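About us

Nevby is a small company in Dendcombe. We write working rules for robot arms, and we test those rules on our own arms before we hand them to anyone else. Our customers are workshops, colleges and packing firms who have bought an arm or two and now need to know how people should behave near it.

We don't build robots and we don't sell them. What you get from us is a set of written rules that fits your room and your staff, a day or two of training, and a visit later on to see which rules have been kept and which have been forgotten.

How we started

Imogen Pilkington and Wilmer Sotelo worked at the same bottling plant, she as safety officer and he on the maintenance side. The plant had a robot manual that ran to several binders. The fitters kept their own version on a card by the door, and the two didn't always agree. Imogen and Wilmer spent a winter making them agree, and then another firm asked to borrow the result. Nevby was set up the following October.

Our first paying job was for Orellana, a tile maker with one arm and a very narrow yard. We still look after them.

What we do

Most of our work begins with the risk assessment. We read the one you have, or write one with you if you have none, and then stand in the room and watch a normal shift. The published standards for industrial robots are the starting point, and we follow them. They are long documents written for many kinds of site, and a person who has to clear a jam at half past six in the morning needs something shorter.

So we write the Bodoter, our name for the house rule book each customer gets. Every Bodoter has 14 rules. We settled on that number early on and have stuck to it, partly because it fits on two sides of paper. If a customer needs a new rule, we sit down with them and decide which two old ones can be joined. Sixty-three sites now use one, and no two are the same.

Some rules turn up almost everywhere:

One person has charge of the arm at a time, and says so out loud.
The stop button is pressed before anyone reaches past the fingers.
Fingertip pads are looked at before the first run of the day and changed when they are worn.
Screws on the gripper bracket are checked with a driver, by hand, at the start of each week.
Cables are kept out of the path of the arm and off the floor where people walk.
Speed is turned down for any new task and stays down until two people agree to raise it.
Anything odd goes in the log, even if it put itself right.

The last one is the hardest to get people to do. Our own log has reached 3774 entries and a good many of them are dull. Aníbal Henao reads through the new ones every month. He has changed the wording of the cable rule twice on the strength of them.

Our workshop

We keep a workshop so that a rule can be tried before it is printed. Jhosep Cáceres runs it. A rule that sounds sensible in an office can be a nuisance at the table, and people stop following a nuisance within a week or so. Jhosep will work under a new rule himself for a while and then tell us what is wrong with it, at some length.

Small handling jobs take up most of the time there: picking things up, putting them down, passing them from one place to another. 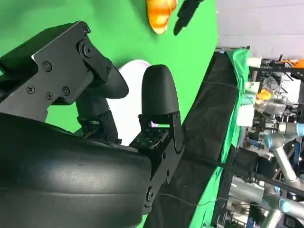
Customers are welcome to come and try their own tasks before we write anything. Bring the parts you handle every day, including the awkward ones, and the person who will be running the arm - a manager on their own is less use to us. We ask visitors to tie back long hair, leave lanyards at the desk and read our own Bodoter first.

Training

Orlando Benavides does the teaching. He prefers groups of six or fewer and starts at the stop button. There is no written test at the end. Each person runs the arm, stops it, makes it safe and hands it over to the next person, and Orlando signs them off or asks them to do it again.

Getting in touch

Ring or write to the Dendcombe office and ask for Imogen. The first visit is free within the county. After that we give a fixed price in writing, and the yearly check is included in it.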